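# Chapter 5: Empty Space and What It Costs

A page of text is mostly the part with no text on it. Pull a novel off the shelf, measure the printed block, and compare it with the sheet. In many well-made books the margins and the gaps between lines take up more of the paper than the ink does, and the publisher pays for all of it by the ton. This chapter is about why publishers put up with this, and about the many ways in which they try not to.

We begin with a case. When the Sterndale Press reissued its gardening handbook, the accounts office asked whether the outer margin could be trimmed by 9 millimeters. The designer, Uliana Hrynyshyn, said it could. She also said that readers would then have to put their thumbs on the begonias. The office went ahead. Two printings later the margin came back, along with a memo describing its return as an innovation.

Hrynyshyn's thumb argument is older than it sounds. Margins serve the hand before they serve the eye. They give the binder something to trim, the reader something to hold, and the student somewhere to write "important!!" next to a sentence that will not be on the exam. The inner margin, or **gutter**, has a harder job, and a glued paperback with a stingy gutter must be pried open like a clam.

## 5.1 Active and passive space

Designers divide empty space into two kinds. **Passive space** is what is left over when everything else has been placed: the ragged ends of lines, the half page after a chapter stops. **Active space** is put there on purpose, to slow the reader down or to make one thing look more important than its neighbors. The distinction is useful and leaks badly. Plenty of celebrated active space began as a missing photograph.

Ostap Hrynyshyn (her brother, and for 5 years her least agreeable typesetter) held that the only reliable test was to ask the client to fill it. If the client had something ready, the space was passive. If the client looked hurt, it was active. We will use a more formal test in Section 5.3, but his is faster.

## 5.2 Blankness is harder than it looks

Large empty areas have a practical drawback – they make flaws look bigger. A smudge in the middle of a dense paragraph may live there undisturbed through several editions. The same smudge on an otherwise blank title page will bring in letters.
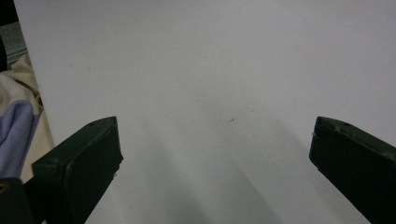
Contrast is what makes a small mark loud, and the size of the mark has surprisingly little to do with it. A reader given a crowded page has a hundred places to look and will forgive most of them. Given a broad pale surface with one tiny dark fleck near the middle, the same reader goes straight to the fleck and stays there, and no amount of tasteful gray-white on every side will coax the eye away. Printers call such a mark a **hickey** when dust or dried ink on the press causes it, and other things when the client spots it first.

The effect can be put to work. A single short word set alone on a page borrows all the attention that a speck would get for free. The poetry list at Greltness once gave a full right-hand page to the word *Amen*, in small type, a little below center. Reviewers admired the restraint. The paper supplier admired it too.

Before going on to Section 5.3, choose any two pages from a book you own and trace the outline of the text block on each. Shade everything outside it. Keep the tracings, as you will need them when we come to line spacing, where the waste becomes much more subtle.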